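Dyeing wool with food coloring – how much acid?

fwogan
Posted Sunday
I have 80 grams of plain white sock yarn and want a solid red. Last time the color went blotchy. I used white vinegar and the water was simmering when the yarn went in. I mix my stock colors in capped tubes. 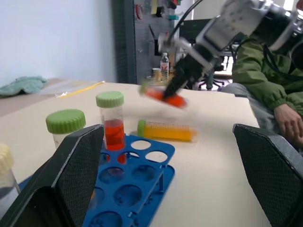 Re: how much acid?
toivo_r
Simmering is your problem. Red grabs the wool fast. Soak the yarn first, start cool, and bring the heat up slowly. I'd use 2 tablespoons of vinegar.

Re: how much acid?
siiri.l
I disagree about the vinegar. Leave it out until the color has spread, then add it in 3 parts. Lift the yarn out each time. Orange is easier on wool than red, in my experience, and I'd practice with that first.

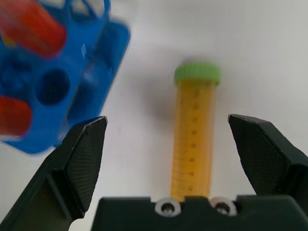

A small skein is enough for practice. Keep notes on the amounts, or you won't match it later.

Re: how much acid?
toivo_r
Adding it late works too – it just takes almost twice as long.

Re: how much acid?
fwogan
I'll try a cool start and late vinegar on half the yarn.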